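Odds and ends from the workshop

Back again with a small gallery, and I do mean small, because I had my hands full for most of the afternoon and kept forgetting about pictures altogether. If you've been following along since February you'll know we've been working our way through the old desktop computers that came over from the Gerkholm office, 19 of them in all, and turning whatever is still any good into spares for the reading room at Vusov. It's slow, fiddly work and I love it.

The other half of the job is making somewhere to put things. Loose parts in a biscuit tin are no use to anyone (I've lost an entire evening to one little bracket before now!), so we've become a bit obsessed with boards, slots and clips. A plain grey plate up on the corrugated panel does very nicely for trying out fits, and you can have it at a comfortable height and see what you're doing.

The light blue piece, lined up with the square opening in the grey board. I'm very fond of that blue.

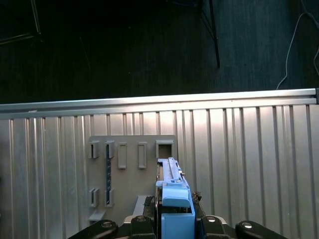

Kerstin Mühlbauer wrote in to say that she gave up on printed fittings years ago, as hers always came out a hair too fat for the slot, and she now takes a strip of fine sandpaper to everything before she even tries it. She also wanted to know whether we leave a gap on all sides or only at the top.

All sides, Kerstin, though I'm stingy with it! Our first few went in so tightly that I had to lever them out with a butter knife, and the next lot rattled. Sandpaper is still in the drawer, and I'm not too proud to use it.

On to the insides, then. Opening up a desktop is my favourite bit of the whole business, even after this many. You get the drive bays with their cut-outs, all those perforated brackets, the odd thin red wire wandering off into the dark, and then a flash of coloured plastic that somebody once chose for reasons of their own. Do it near a window if you possibly can. I've tried it under the big lamp and you just end up peering into your own shadow.

Blue plastic, a green board and a long row of gold-coloured pins, with the daylight coming through the blinds.

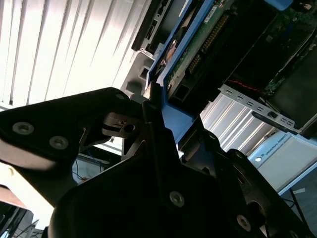 Words and pictures: Hartmut Haberkorn
Posted 2021-06-04 in Workshop

I always take the screws out in the same order and lay them on a sheet of paper with the shape of the case drawn on it. Carinska, the club I learned all this with, swore by egg boxes, but egg boxes tip over and paper doesn't. The tally of screws in the jar stands at 245, if you were wondering, and I've got a second jar ready. Next time I'll try to get the finished shelf in, labels and all.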